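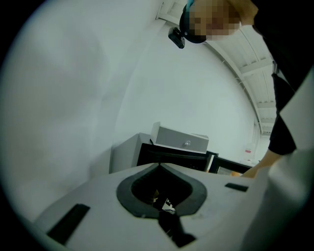
Close view: gray plate, black-rimmed opening.

Condition Reports and Inventories for Furnished Units: Frequently Asked Questions

This page covers furnished leases at Clurnirow and Dundstead. Unfurnished leases use a shorter form and are covered on the general leasing page. If the wording of your signed lease differs from the wording here, the lease controls.

What is a condition report?

A condition report is a written record of the state of the unit and its contents on the day keys are issued. It has two parts. Part A covers the unit itself, meaning walls, floors, windows, doors, fixed lighting and plumbing. Part B is the inventory, which lists the movable items supplied with the unit. Both parts are signed by the tenant and by the leasing office.

When do I receive it?

The report is released to your Kellero account at the time of key pickup. A paper copy can be printed at the leasing office on request. There is no charge for the first copy.

How long do I have to make corrections?

You have 36 hours from key pickup. The clock starts at the time printed on the key receipt. Corrections entered after that are kept on file as notes, but they do not change the baseline used at move-out.

If keys are picked up after 6 p.m., the clock starts at 8 a.m. the next morning.

What counts as a correction?

Any of the following: an item listed but not present, an item present but not listed, damage not noted, damage noted in the wrong place, or a wrong description. Cleaning complaints go on a separate form and are handled by a different office. Do not enter them in the report.

How should damage be described?

Give the item, the location on the item, the type of damage and its longest dimension. "Scratch, left side panel, 4 inches, does not break the finish" is usable. "Cabinet is a bit beat up" will be sent back for more detail. Left and right are taken from the point of view of a person facing the front of the item. For floors and ceilings, left and right are taken from the main entrance to the room.

Do I have to submit photos?

Photos are optional for Part A and required for any Part B correction that involves damage. Submit one photo that shows the item in the room and one close photo of the damage. The upload limit is 300 files per lease. Files above the limit are rejected without a message, a known fault in the current version of Kellero.

What do the condition codes mean?

N: new, no prior tenant.
G: good, light marks only.
F: fair, marks visible from standing distance, full function.
P: poor, function reduced. Items coded P are scheduled for repair or replacement and are not charged to the tenant at move-out.

Codes are assigned to the whole item. A chair with one loose leg and a clean seat is still coded P.

Why is an item listed under a name I would not use?

Item names come from a fixed list that was set up when the Clurnirow and Dundstead records were merged. Any seat for two or more people is "sofa." Any closed storage piece taller than 40 inches is "cabinet, tall," whatever its intended use. Mirrors are "mirror, fixed" or "mirror, free," depending on whether hardware attaches them to the wall. Names cannot be edited by tenants, but a comment can be added in the last column.

Can I move furniture within the unit?

Yes. Items must be back in their listed room before the move-out inspection. They do not need to be in the exact original position. Three conditions apply:

Items anchored to a wall may not be detached. Submit a work order instead.
Nothing may be placed within 12 inches of a heater or in front of a return air vent.
On stone and tile floors, pieces must be lifted. Dragging leaves gray transfer marks that are often mistaken for scratches, and tenants have been billed for a refinish where a pad and neutral cleaner would have been enough.

Are my own belongings included?

No. The inventory covers supplied items only. Baskets, boxes, cloths, blankets and other loose goods you bring in should be kept out of the close photos where practical. In wide photos it does not matter.

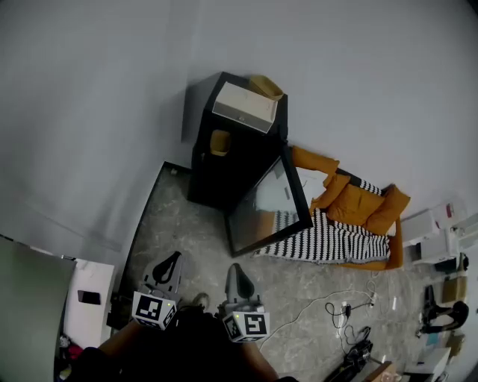

One tenant at Dundstead objected to the wide-photo requirement in the last comment period, writing that a room view proves nothing about a scratch, that the close photo already carries a date, and that uploading both doubled the time it took to finish Part B. The same comment asked for a single photo with a ruler in it.

The requirement was kept. Close photos of similar items are hard to tell apart, and disputes over which item is shown were the most common reason for a delayed deposit. A ruler or tape in the close photo is now accepted in place of a written dimension.

What happens at move-out?

The inspector works from the signed report, including any corrections accepted within the window. Each line is marked "no change," "wear" or "damage." Wear is not charged. Damage is charged at repair cost or at depreciated value, whichever is lower.

You may attend. Request a time through Kellero at least five business days ahead. If you do not attend, the marked report is posted to your account the same evening.

How is depreciated value calculated?

Straight line, from the purchase date on the item record, over the service life for its class. Upholstered pieces have a service life of seven years, case goods ten, mirrors and lamps five. An item past its service life has a depreciated value of zero. It may still be coded G.

Worked case: an upholstered piece bought for $1,856 and damaged beyond repair at the end of its third year has four years of life left. The charge would be four-sevenths of the purchase price, less any salvage credit.

Can I dispute a charge?

Yes. File Form 292 within 30 days of the posted report. State the line number and the reason, and attach any photos not already on file. Disputes are reviewed by the Sembiring office, which does not take part in inspections. Do not withhold rent on a different unit while a dispute is open.

Is the report shared with my insurer?

Only if you ask for it in writing. Renter's policies differ on whether supplied furniture is covered, and the leasing office cannot advise on this.

Can I buy an item from the unit?

Not during the lease. Items retired from service are offered to current tenants each August through the Kellero notice board. Sales are final and delivery is not provided.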